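Reading time: 4 min

Minutes of the planning meeting, Ganano open evening
Friday, December 27, 2024, upstairs room

Present: Obsa Asfaw (chair), Kedir Alemayehu (minutes), and the drinks, door and kitchen helpers.
The meeting opened with the cups and the drinks table, as those orders have to go in first.
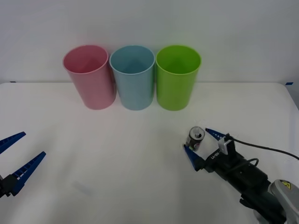
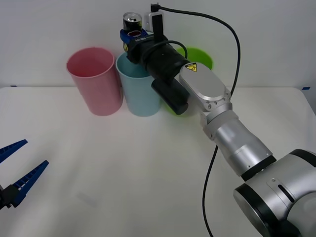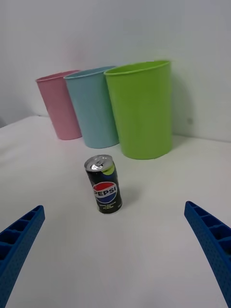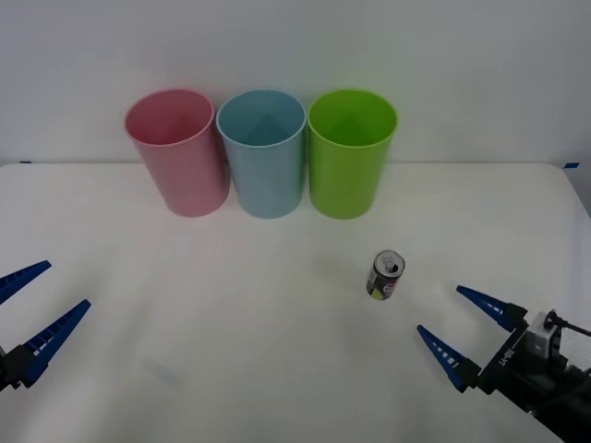 Pink, light blue and green cups on the white table.

1. Cups

Obsa asked for a decision on whether to buy plastic cups again or go back to paper. The paper ones used in August went soft when people refilled them, and a lot of them ended up under the chairs. Agreed to use plastic and wash them afterward.

Two quotes were read out. Justeck will sell 200 cups in mixed colors and deliver them. Wijaya is cheaper per cup but will not sell fewer than 700, and there is no place to store that many. Agreed to order the 200 from Justeck. Kedir to place the order.

There was a long talk about color. One suggestion was to give each color a meaning: pink for water, light blue for juice, green for soda. Kedir thought guests would take whatever was closest and the system would be gone in ten minutes. Obsa thought it was worth trying at the drinks table only, with a sign. It was put to a show of hands and the color plan passed. If Justeck sends an uneven mix, the drinks helpers can change which color goes with which drink, as long as the sign is changed too.

Names on cups were also raised. Marker does not come off the plastic we had before, so no names.

2. Drinks

Soda will be in cans this time. The big bottles went flat early in August and most of the last two were poured out. Small cans are preferred to the regular size. Rasell has been asked for a price and has not answered. Kedir will call again, and if there is no answer we buy the cans at the supermarket.

Water in pitchers, 8 of them, from the kitchen downstairs. Two have chipped lips and should be left in the cupboard. Juice to be poured from cartons by a helper, since children were pouring their own last time and the floor was sticky until the following week.

Ice was left open. The freezer is small and already has the kitchen's own things in it.

3. Drinks table setup

The table goes against the wall with cups along the back and cans in front. Last time the cups were at the front edge and got knocked off by sleeves and bags. Cups to be put out in short rows and topped up from the box under the table. No stacking on the table itself, as people pull at the stack and take three.

The table gets a white cover, pulled tight and taped at the ends. Tape is in the drawer by the door. Please use tape that peels off cleanly and not the brown packing tape, which took some of the paint with it.

One person asked for a second table near the coat rack to shorten the line. Obsa said the fire door has to stay clear. Not agreed.

4. Clearing and washing

Two bins next to the drinks table, one for cans and one for trash. Cans to be emptied in the sink before they go in. Used cups go in the gray tub, open side down, and the tub goes to the kitchen when it is full.

The dishwasher takes too long on the normal setting. Wash by hand, dry on towels, and do not put the cups in the box until they are dry inside. The last set was packed damp and had to be washed over again. We need 12 dish towels and have fewer than that. Anyone with spare ones, please bring them to the next meeting.

5. Chairs and room

Chairs to be put out in the afternoon by whoever is free. Same layout as in August, but with a wider aisle. The radiator on the window side is still noisy. Obsa has reported it and will report it again.

6. Any other business

The extension cord lent out after the last event has not come back. Kedir to ask.

A question was asked about selling leftover cans at the end. Left for next time.

Actions
Kedir: order cups from Justeck, call Rasell about cans, ask about the extension cord.
Obsa: sign for the drinks table, radiator, check how much room there is in the freezer.
All: dish towels.

Next meeting in the same room, date to be sent by email.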